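**1/** Okay, long thread, get a coffee. Our bin-picking arm had a fault in March that I still think about, and a few of you asked me to write it up.

**2/** Setup first: one arm, two matte black fingers, a steel bench and a lot of blue bins. The control software is Sendine. The job list comes from Tromenel, which tells the arm which bin to visit next.

**3/** At 7 in the evening the arm stopped reporting grip force. It didn't stop moving, though! The last good reading got stuck at 42 and Sendine kept believing it, so the fingers went on squeezing as if they were holding something perfectly sensible.
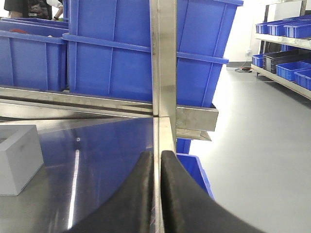

**4/** What they had hold of was a steel upright on the bench. Steel doesn't give, so the motor just pushed and pushed until it got hot enough to trip its own cutoff. That cutoff is the only reason I'm writing a cheerful thread and not a sad one.

**5/** I had my hand in a bin when it started, by the way. Not close enough to get pinched, but closer than I'd like. I'd gotten lazy about pressing pause before reaching in – please don't be me.

**6/** The cause was a sensor cable (the Duso one, for those of you who run the same kit) rubbing on a clamp every time the wrist turned. It had done 2000 cycles since I last looked at it. I'd written "check cable" on my list and then walked past that list for weeks.

**7/** Changes so far: if the force number stays exactly the same for 20 readings while the fingers are moving, everything halts. The cable has a new route and a proper sleeve. Pause is now a big foot pedal, and I love it more than I expected to.

**8/** Still open: why Mets, our logging tool, showed green the whole time. I have a theory about stale values and I'll add to this thread once I've tested it.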